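Junidside Long Finger Set for parallel grippers

Sold as a pair, left and right. Matte black, ribbed inner face, tapered tip. Fits the Junidside plate and, with the adapter, the Stelmakh plate.
Part no. 3957
In stock, ships Saturday

Notes from the bench, by Alun Dafis

I run the test bench for the shop, so I get to play with everything before it goes on the shelf (best job in the building!). We had three sets of fingers in for this round: the Junidside long set you're looking at, the short flat Cernolent set that a lot of you already own, and a soft-pad set from Trorarden that I really wanted to love. Same two arms for all of them, same table, same lighting, same controller settings except where I say so.

My main test these days is a basket and a bread roll. Baskets are hard! The surface is all lumps, the rim is thicker than the wall under it, and the corners are round, so a finger that does fine on a cardboard box will slide right off. I start every set the same way, bringing one finger in low beside a corner and creeping up on it at the slowest speed the controller will give me.
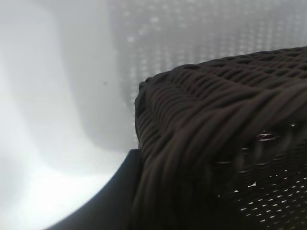 With the Cernolents I kept having to come in from the top, and then the mounting plate got in the way before the tips were deep enough. The Junidside fingers are 24 mm longer, and that made all the difference on the deep side of the basket. I could drop one finger inside and keep the other outside with the plate nowhere near the rim. The Trorarden pads are long enough too, but they squish when you lean on them, and on a braid the squish turns into a slow roll. I tried more force, I tried less force, I tried swapping left and right. Still rolled. They are lovely on smooth cups, so don't cross them off if cups are your thing.

A word on mounting, as I get more emails about this than anything else. The fingers bolt on from the front and you do not need to take the plate off the wrist. Put both on loosely, close the gripper all the way so the tips find each other, then tighten. If you tighten first you'll get tips that meet crooked and you'll blame the controller. I did exactly that for most of a morning.
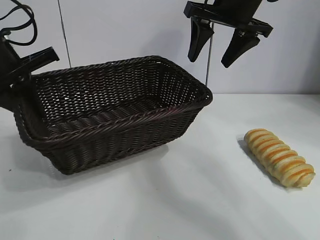
Will the long set work with my old Stelmakh controller?
It will, as long as you go into the tool settings and enter the new finger length before you move anything. Leave the old number in there and the arm will think its tips are higher than they are, and you'll tap the table. Closing speed can stay where you had it.

Now for the part I was most curious about, the ribbing. The fine grooves run across the gripping face, and I figured they were mostly there for looks. They do more than that. When I pushed sideways on a basket held by the rim, the long set hung on noticeably better than the Cernolents, which are smooth.

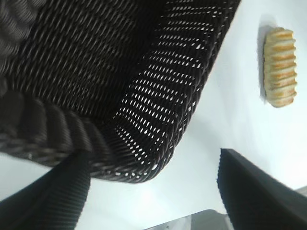
Wrist cameras and long fingers can be an awkward pair, so check your view before you commit. Longer fingers eat up more of the picture, and black ones on a bright table will fool auto exposure if you let them. I lock mine by hand. The grooves along the top edge of the right finger still come through sharp against the white, and with the roll lying well away from the basket I have a clean target to line up on next. If your camera sits lower on the wrist than mine, tilt it up a touch and you should be fine.

For the bread roll itself I back the force way down and open the fingers wider than feels necessary. The taper helps here, and you can get a tip down beside something small without bumping its neighbor.

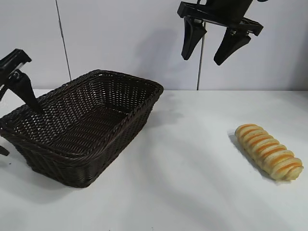 Things I'd change: the bolts in the box are a hair too short if you use the adapter, so we now toss in a longer set for free. The black finish also shows every scuff, though wiping with a damp cloth takes care of most of it. And I'd love a version with a slightly blunter tip for people working with bags.

Weight on your wrist goes up a little over the Cernolents. I re-ran the payload setup on both arms after the swap and I'd tell you to do the same, it takes a few minutes.

In the box: one left finger, one right finger, short bolts, long bolts, hex key.
Adapter for Stelmakh plate: part no. 1170, sold separately.
Spare fingers can be ordered singly, just tell us which side.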